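Home Issues Authors Notes for contributors Search

4. What people do between the basket and the pile

I said in section 2 that I'd come to folding late, by way of a study on ironing that fell flat (sorry!), and this section is where the folding material gets its proper airing. It draws on the home visits in Driltesley, on the diaries, and on a good deal of folding of my own at the dining table, which my family put up with very well. Fumiko Sekiguchi read all the diaries alongside me and argued with my coding of nearly every one, so where I write "we" I mean the two of us, and where I write "I" she probably disagrees.

4.1 Laying out

We collected 912 diary entries, and the first thing that struck me was how little of the writing was about folding at all. People write about getting the thing flat. They write about sleeves that have gone inside out, about hems that curl, about smoothing with the side of the hand and then smoothing again. One woman wrote half a page on whether you should shake a T-shirt before you lay it down or after you've picked it up by the shoulders (I still can't see the difference, but she was very firm). The fold itself, when it comes, gets a line or less: "then in half, done".

I had gone in expecting the opposite. My interview sheet had four questions on folding and none on laying out, and I only put that right in December, by which time we had already finished the first set of visits. So please read the numbers for the early homes with some care. We asked those people again by post, and most of them answered, but a posted answer is a tidier thing than what somebody tells you with a towel over one arm.

For T-shirts, our diary keepers split into face-down people and face-up people. The face-down ones put the front of the shirt against the table, bring the sides in over the back, and end up with the front showing on top of the pile. Figure 3 has a shirt at the laying-out stage, face down and flat, with the folding still to do.
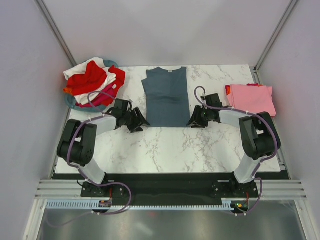 Figure 3. A T-shirt laid out face down, collar at the top, between a basket of crumpled clothes and a folded stack.

The face-up people, who were fewer, told us they like to see what they are doing, and a couple of them said they'd been taught that way by a grandmother and had never thought about it until our diary turned up. I'm a face-up folder myself, or was. Six months of this has wrecked my habits completely and I now stand there dithering over every shirt.

4.2 Where the basket goes

Now, the basket. In the visits I asked people to set up as they normally would and then I drew a quick plan of the surface: basket, working patch, pile. I had thought this was a dull little job to keep my hands busy while we chatted, and it became my favourite part of the whole study!

Most people keep the unfolded clothes on one side and the folded ones on the other, with a clear patch between them about as wide as their own shoulders. That held on beds, on ironing boards (where it's a real squeeze) and on kitchen tables. What varied was which side. I'd guessed it would follow handedness, with right-handers taking from the left and stacking on the right, and it does a bit, but the door matters more. People put the finished pile on the side they will walk out of the room by. When we asked one man in Driltesley to swap his basket and pile over, he did three shirts, said it was like writing with the wrong hand, and swapped them back.

The Kaneko plan sheets, which we borrowed from an older kitchen study and cut down to size, have no space for anything on the floor. That was a nuisance, because plenty of people keep the basket down there and bend for each garment. Fumiko wanted to leave those homes out. I wanted them in, and they are in, marked with a star in Table 2.

4.3 The pile

Piles are more personal than I'd bargained for. Some people sort as they go, so that each person in the house has a stack; others make one tall heap of folded things and sort it at the wardrobe. Colour came up hardly at all as a way of sorting folded clothes, though it came up constantly for washing. Size mattered more. Big flat things go at the bottom, and several diaries mention the annoyance of finding a bath towel at the end of the basket when the pile is already finished.

I should say something about collapsed piles, as a reviewer asked. We did not ask about them. They turn up in the diaries anyway, usually with the word "stairs" close by.

Section 5 takes up the carrying and putting away, where the two of us agree on rather more.

Contact the editors | Copyright and permissions | Back to top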